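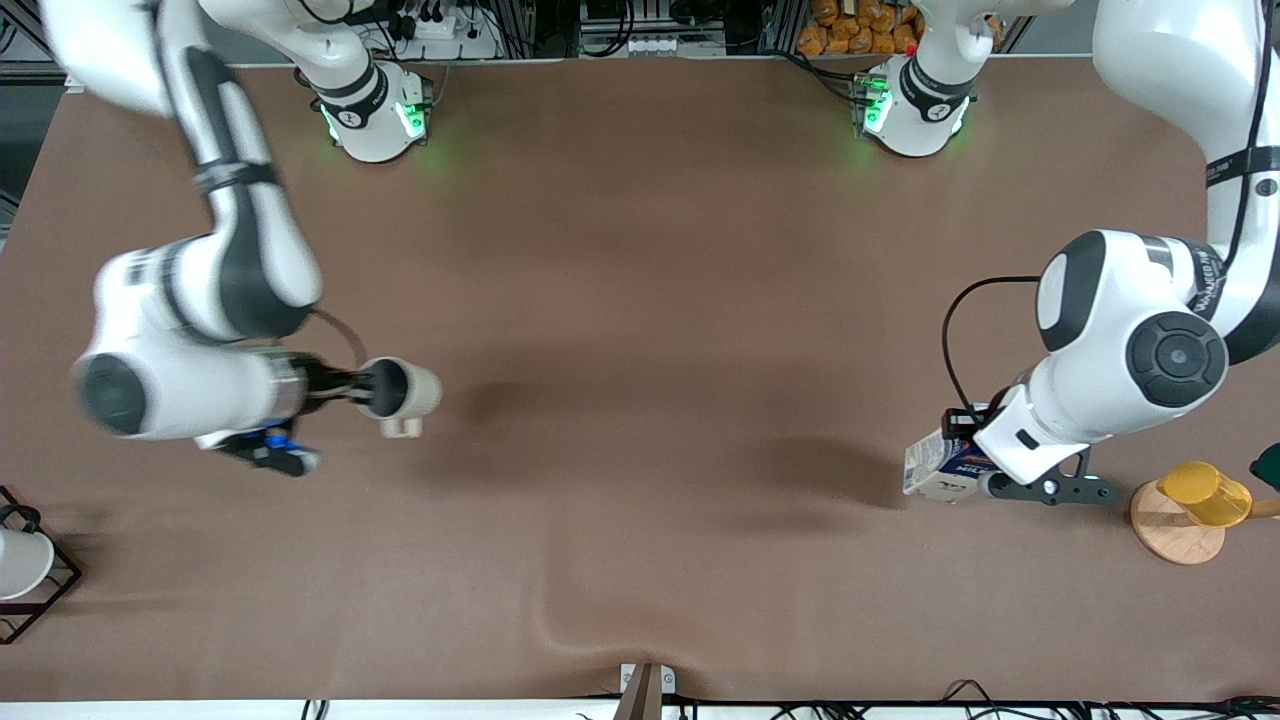 Grandparents who live within walking distance are often assumed to see more of their teenage grandchildren than those who live across town. A study led by Kavitha Achari at the Vosterstead center tested that assumption with 300 families in Kullia and Drirnen. Contact was logged by both parties in a paper diary, and each entry recorded who started it, how long it lasted and what was done. Shared tasks were coded apart from talk, so that two people working side by side at one table, much as two white robot arms can work above a single brown tabletop, were scored under activity even when they spoke the whole time.

The diaries produced 989 usable entries. Distance predicted how often the pairs met but had little bearing on how the teenagers rated the time. Ratings followed the type of contact: visits built on a task scored higher than visits built on a meal — a gap that held for both towns and for boys and girls alike.

Yuxi Zeng, who designed the Jiang scale used for the ratings, urges care with the result. Only 40 of the teenagers had a grandparent in the same home, and 20 of those stopped filling in the diary before May. A second round will use shorter forms and will ask grandparents to rate the visits as well.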